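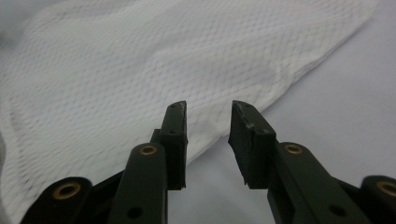 rindstead_ben
We're at 367 demos on the cloth folding task and I want to sort out a rule for start poses before we do more. My view is that every take should begin with the fingers open above the cloth and the cloth left rippled. The one I posted has a fold running across the middle and the pale tabletop showing on the right, and I'd call that a good start. When people smooth it first, the policy only learns flat cloth. Target for September is 1,045.

Görtz_O
Disagree on the ripples. White on near white is hard enough. I would get a clean set of flat starts first, train on that, then add the messy ones.

rindstead_ben
We tried that with the towels at Hartley. It did fine on flat and grabbed air on everything else.

kestrel44
How many flat starts did Hartley have?

rindstead_ben
105. I know, not a lot.

kestrel44
Then I don't think it tells you much either way. Mix them in one set and tag each take flat or rippled. You can always filter later.

Görtz_O
Tagging is OK with me if the person recording does it on the spot. I am not going through 367 takes again.

plumbline
Different question. The fingertips in that shot are worn along the edges. Are you swapping them at some point? We saw grip change on thin stuff at Naklow once ours got scuffed.

rindstead_ben
Same pair the whole time. I'd rather leave them until the set is finished so it's all one surface.

plumbline
I'd swap and log it. The ones you deploy with won't be worn the same way.

Görtz_O
Agree with plumbline. Prorkeo has a notes field per take, use that.

rindstead_ben
OK. Tags from the next batch on, and I'll do up to 12 takes with new tips and compare. Still starting open above the cloth.

- Ottmar Görtz wrote at 4:10 pm:
Fine. Send me the batch before you upload it.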